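Regeln für Simulationsläufe im Haushalt: So legt man einen Türtest an

Wer einen Serviceroboter durch eine gerechnete Wohnung schickt, hält Regeln gern für etwas, das die Hardwareleute brauchen. Bei Norkgate dachten wir das auch, 700 Läufe lang. Danach wusste keiner mehr, welche Tür in welchem Lauf wie weit offen gewesen war.

Schritt 1: Startzustand festschreiben. Jede Tür bekommt einen Namen und einen Öffnungswinkel, jeder lose Gegenstand eine Ausgangslage. »Normal eingerichtet« ist kein Zustand, auch wenn es in der Spalte so hübsch aussieht. Laptop und Korb gehören ebenso ins Protokoll wie die Möbel.
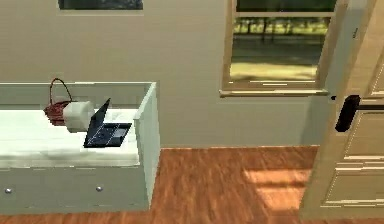
Tobias Tran wandte ein, das sei Bürokratie für Pixel, und wer jeden Würfel inventarisiere, komme vor Oktober nicht zum Fahren. Er hat danach drei Tage lang einen Lauf gesucht, der sich wiederholen ließ. Die Regel blieb.

Schritt 2: Abbruchkriterien vor dem Start eintragen. Nachträglich eingetragene Kriterien fallen erstaunlich milde aus.

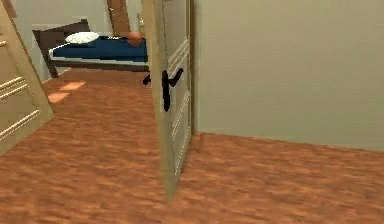

Schritt 3 betrifft die Durchfahrt. Als Freiraum gilt die engste Stelle zwischen Türkante und nächstem Hindernis, gemessen bei genau dem Winkel, der im Protokoll steht. Der Türdrücker zählt mit: Die schwarzen Hebel stehen auf beiden Seiten des Türblatts vor, und ein Kollisionsmodell, das nur das glatte Blatt kennt, fährt fröhlich hindurch. Unser Sicherheitsabstand beträgt 50 Millimeter. Wer weniger will, begründet das schriftlich bei Mavis Szabo, was die Zahl der Wünsche deutlich gesenkt hat.

Schritt 4: Pro Änderung neun Läufe, alle mit eigenem Startwert, alle archiviert. Auch die peinlichen.

Norkgate, Arbeitsgruppe Testregeln | Stand: 17. Mai 2019 | Kontakt | © Norkgate | Nach oben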